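Gripper comparison — working group minutes, September

Present: controls, simulation and test bench. Apologies from purchasing.

1. Previous actions
The Sindska wrist adapter has been drawn up and released. The request to Atton for a revised joint limit table is still open.

2. Simulation trials
The Teuber and Telau controllers were each run for 200 episodes on the two-arm tabletop task, with the same start positions and the same hand model. Teuber completed 110, Telau 86. Most Telau failures came at the approach to the box, where the wrist slowed early and the episode timed out. It was agreed that the time limit should stay as it is until both controllers have been run again.

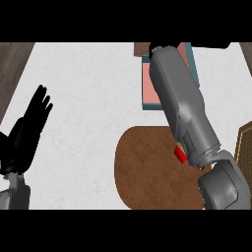 Fig. 1. Tabletop task in simulation, right arm extended over the teal box, left hand open.

3. Camera position
The bench noted that the right forearm hides much of the box from the overhead view. Simulation proposed a second view from the side — cost in rendering time to be measured first. No change to the current view before the repeat runs.

4. Hardware
Bench trials of the Atton hand wait on the adapter. Finger closing speed to be set to 83 per cent for first contact tests.

5. Actions
Simulation: repeat both runs, log wrist speed at approach.
Controls: chase Atton for the joint limit table.
Test bench: fit adapter and report any play.

Meeting closed 15:40.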